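Tritotitz 502 Festival Sound System
User Guide for Fomside Rental Customers

Section 3: Outdoor set-up for processions, drumming, and dance

Section 3 covers the layout used at most open-air cultural festivals: one main stage, one cleared performance ground in front of it, and a delay speaker farther back. Indoor halls are covered in Section 4. Read the electrical cautions in Section 2 before you unpack anything.
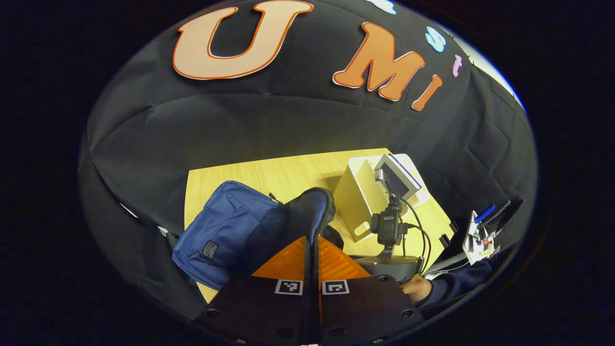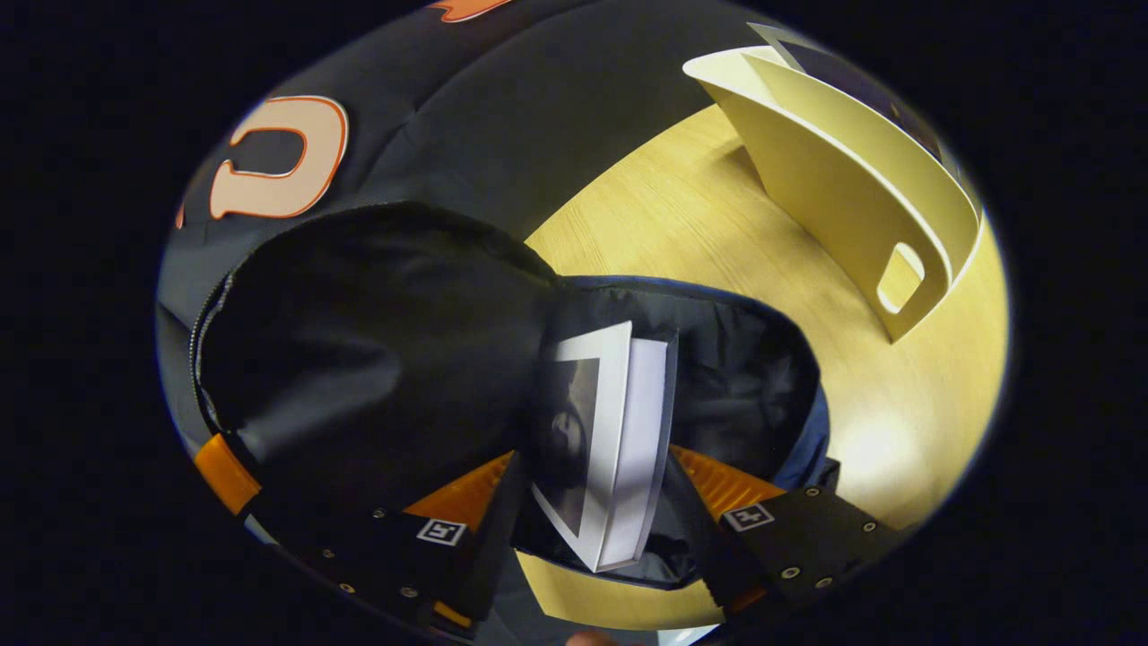
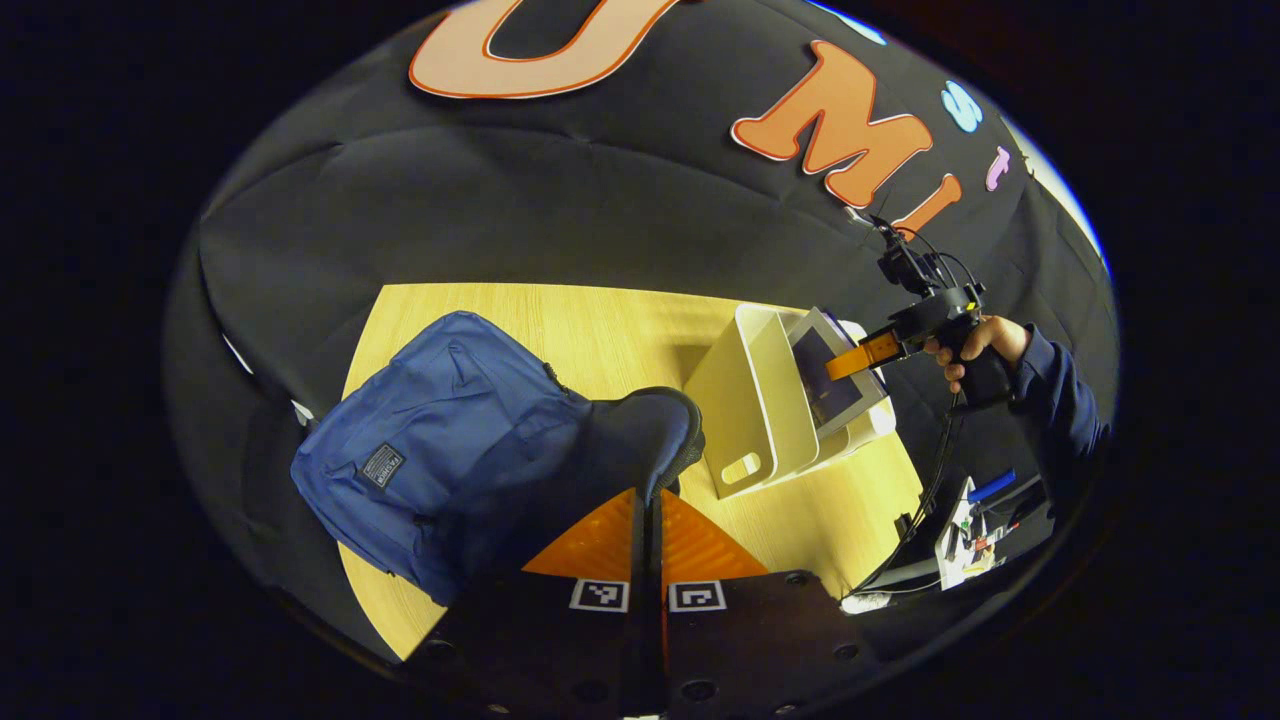
First and third: cut-out letters on a black backdrop. Second: an open black bag with a paperback inside.

3.1 Before you start

Check the rental sheet against the cases. A full 502 system has two main speakers, one delay speaker, the Eichhorn mixer, the stage box, the power distributor, and the cable trunk. Microphones are in the gray case and are listed on their own sheet inside the lid.

If anything is missing, call the Fomside depot before you build. A replacement can usually be sent from Pitside the same day if the call comes in before noon.

You will need at least two people to lift the main speakers. Do not climb on the cases.

3.2 Placing the main speakers

1. Ask the organizer where the procession enters and leaves. Keep that route completely clear, including the space for banners, masks, and tall headdresses.

2. Set one tripod stand at each front corner of the stage. Open the legs fully and lock the collar.

3. If the ground slopes, adjust the leveling leg until the center post is upright. Do not put loose stones or folded cardboard under the feet.

4. Lift the speaker onto the post with one person on each side. Raise the post until the bottom of the speaker is above the heads of people standing in front, then insert the safety pin.

5. Turn each speaker slightly inward so that it points at the middle of the audience.

6. Hang a sandbag on each stand.

CAUTION: Take the speakers down if the wind begins to move the stands. Sandbags are for steadiness on a calm day. They do not make the stands safe in a storm.

Note: If the chiefs, elders, or guests of honor are seated under a canopy beside the stage, check the sound from those seats too. They are often behind the main speakers and hear very little of the speeches. The small monitor output on the stage box can feed a powered speaker for this area.

3.3 Placing the delay speaker

The delay speaker helps people at the back hear words clearly. It plays the same sound as the mains, held back by a short time so that both arrive together. Without the delay setting, listeners at the back hear an echo.

1. Walk straight out from the stage to the point where speech starts to become hard to follow. Set the delay stand there, off to one side of any walkway.

2. Measure the distance from the main speakers to the delay speaker in meters. Use a tape or a measuring wheel. Pacing is not accurate enough.

3. Divide the distance by 343, the speed of sound in meters per second. Multiply the answer by 1,000 to get milliseconds.

4. On the Eichhorn mixer, press OUTPUT 3, then DELAY, and turn the wheel until the display shows your number. Press STORE.

Example: The delay speaker stands 57 meters from the mains. 57 divided by 343 is 0.166, so the setting is 166 milliseconds.

Note: Sound travels a little faster in hot air. For the distances used with this system you can ignore the difference.

3.4 Running the cables

1. Run the stage box cable first, then the speaker cables, then power. Keep power on the opposite side of the stage from the microphone lines wherever the site allows it.

2. Where a cable must cross the procession route, use the rubber ramps from the trunk. Tape alone is not enough. Dancers may be barefoot, and horses and carts will pull tape loose.

3. Leave one loop of spare cable at the foot of each stand.

4. Cover any connector that sits on grass with the rubber boots supplied.

CAUTION: Never run cables through water or under a vehicle track. If rain reaches an uncovered connector, switch off at the distributor before you touch it.

3.5 Microphones for drums and voices

Talking drums and other hand-held drums move with the player. A stand microphone works for seated drummers only. For players who walk or dance, place two microphones at the front edge of the stage and let the group come to them.

1. Seated drums: place the microphone a hand's width from the edge of the skin, pointing toward the center.

2. Large barrel drums: use the short stand. Start with the channel fader all the way down. These drums are often loud enough without any help.

3. Bells and rattles: no microphone. They will be picked up by the voice microphones.

4. Praise singers and announcers: use the wireless hand-held microphones. Put in new batteries at the start of the day and again before the evening program.

5. Flutes and horns: use a stand microphone at chest height, off to one side of the player.

Ask the lead drummer before you attach or lean anything on an instrument. Some drums may not be handled by visitors, and some are kept covered until a certain point in the ceremony. In that case, set the microphone where you expect the drum to be and make your adjustments once it is playing.

3.6 First power-on

1. Turn all mixer faders down.

2. Switch on in this order: distributor, stage box, mixer, speakers. The speakers are always last on and first off.

3. Speak into the announcer's microphone and bring up its fader slowly.

4. Walk to the delay speaker and listen. You should hear one voice. If you hear two, check the delay figure and the distance.

5. If there is a howl, lower the fader you moved last and turn the microphone away from the speakers.

Note: A generator should be running for a few minutes before you switch on the distributor. Place it well downwind of the audience – the cable trunk holds an extension for this purpose. Do not refuel it while it is running.

3.7 During the event

Keep one person at the mixer at all times. Mute any microphone that is not in use, especially during prayers, libations, and silent parts of the program. The green MUTE ALL button silences every input but leaves the speakers on.

If the red PROTECT light comes on at a speaker, lower the main fader and wait for the light to go out. If it stays on, switch off that speaker and see Section 6.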